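Small Motor Teardown and Rebuild – Group Report
Course: Electric Machines Lab, spring term
Holton campus, bench room 4

1. What we set out to do

Take one brushless motor apart, look at how it is built, put it back together and see if it still runs. The motor came out of the Nincombe parts shelf, no data sheet, label gone. We had 18 hours of bench time spread over April, most of it in the evenings.

Questions we started with:
How is the rotor held on?
How are the coils wound and connected?
Where does the controller sit and how does it get rid of heat?
Can a student group rebuild it without special tools?

Short answer to the last one, yes, mostly. Longer answer below.

2. Getting it open

Slower than planned. The outer screws were easy, the fourth one had a chewed-up head from whoever had it before us. Ended up using a slightly oversize bit and a lot of pushing.

The rotor was the real problem. Magnets pull it straight back onto the stator and they pull hard. First try we got a gap you could fit a fingernail in and then it snapped back. Second try we put two strips of wood under the rim and worked around the edge a little at a time. It came off with a jump. Keep fingers out of the gap – we put this in our risk sheet after the fact and it should have been there before.

Controller connector next. It has a small latch that is hard to see, we pulled on the wires for a while before finding it. No damage that we could find.

Whole teardown took one evening. We had written down 40 minutes in the plan.

3. The main parts

We laid the big pieces out with space between them and kept the screws in cups, one cup per step. The Covum screw sorter in the lab was in use so paper cups it was.

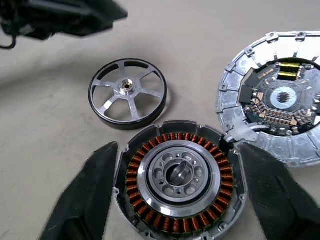

Fig. 1. Motor opened up on the bench: spoked rotor, stator with copper windings, and at right the rear housing with the circuit board inside.

Rotor. A ring on six flat spokes running out from a machined hub. Open between the spokes, so it weighs less than it looks like it should. Our guess is that the open spokes also let some air through when it spins but we did not test this. The hub has a small bore in the middle with a bronze or brass colored ring. The magnets are on the inside face of the rim, which is why the rotor goes around the outside of the coils (outrunner type).

Stator. Coils side by side all the way around, each one wound on its own tooth. The winding is very tight, much neater than our own practice coils from the first lab. In the center there is a broad metal hub with a circle of holes and a bearing cup in the middle. The stator sits in a cast housing with lugs around the outside, and we left it there. Pulling it out looked like a good way to scratch the enamel on the wire, and a scratched wire can mean a short.

Rear housing. Thick casting with pockets and ribs in the outer wall. We think the ribs are there for stiffness and for more surface to cool from. The controller board is inside. So the motor and its electronics are one unit and you only bring power and signal in from outside.

4. Measurements

Resistance between phases: all three pairs read the same within what our meter can show. The reading was so low that the meter leads matter, so we zeroed the leads first. Did not do this the first time and had to throw out that page.

Phase to housing: open on all three. Good, no short.

Turning by hand before teardown there was clear cogging, little steps you can feel. Same feel after the rebuild.

We wanted back-EMF too but the Gu test stand was booked until the end of the month. Left out.

5. Putting it back

Reverse order, same evening as the measurements. Rotor goes on easy, too easy, the magnets grab it for the last bit. We lowered it on the wood strips again and slid them out one by one. First time it went on a little crooked and rubbed. Off again, on again, fine.

Ran it at low speed with no load. It spun, sounded a little rougher than before. Could be the bearing, could be dust that got in while it was open. We wiped the bench but did not cover the parts overnight, wich was a mistake.

6. What we would change

Cover the parts between sessions.
Mark the rotor and housing with a paint pen before opening, so they go back in the same position. We did not and now we can't say for sure that they did.
Book the test stand first, plan the rest arround it.
Real puller for the rotor. The wood strips worked but they left a dent in one strip and it is not something to rely on with a bigger motor.

Motor is back on the shelf with a new tag on it. Screws all accounted for. The one with the bad head got replaced with one from the spares drawer, same thread, slightly longer, checked that it clears the board.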